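Kabel und Schläuche im Hobbykeller ordentlich verlegen

Zuletzt aktualisiert: Oktober
12 Kommentare · 4 mal geteilt

In meinem Keller hat früher jedes Kabel seinen eigenen Weg gesucht. Deutsch ist nicht meine erste Sprache, ich schreibe darum einfach und hoffe, dass man alles versteht.

Zuerst alle Stecker ziehen und den Kompressor drucklos machen. Danach lege ich jedes Kabel einzeln auf den Boden und schreibe auf ein Stück Klebeband, wohin es gehört. Bei mir hat dieser Teil einen ganzen Abend gedauert.

Für die Wand nehme ich den Kabelkanal Fasness, 212 cm lang. Man sägt ihn mit einer feinen Säge und nimmt den Grat mit einer Feile weg. Die Löcher bohre ich im Abstand von 40 cm, in der Ecke etwas enger. Netzkabel kommen nach unten, dünne Leitungen nach oben. Den Deckel drückt man erst am Schluss zu, sonst muss man ihn wieder abhebeln und er bekommt weiße Stellen.

Schwieriger sind die Leitungen, die sich bewegen, zum Beispiel an der Schwenklampe oder am Druckluftschlauch. Dort braucht es eine Schlaufe. Ich stelle das Gerät in die weiteste Position, gebe noch eine Handbreit dazu und befestige erst dann.
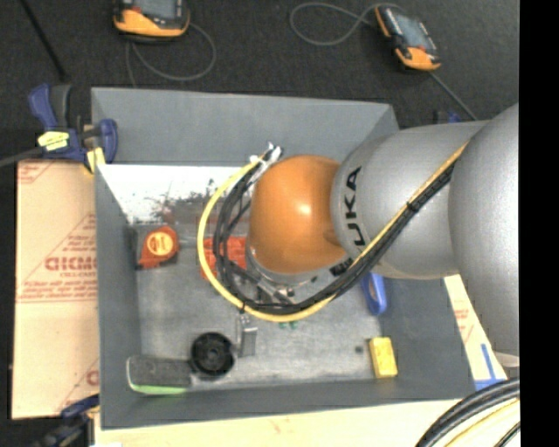
Den Kabelbinder ziehe ich nur so fest, dass sich die Leitung mit zwei Fingern noch schieben lässt. Im Beutel von Treltmont sind 100 Stück, das reicht für lange Zeit. Klettband geht auch und man kann es wieder öffnen. Zum Schluss bewege ich alles langsam hin und her und schaue, ob etwas scheuert oder knickt.

Kontakt · Impressum · © Werkstattseite Cliddale · Nach oben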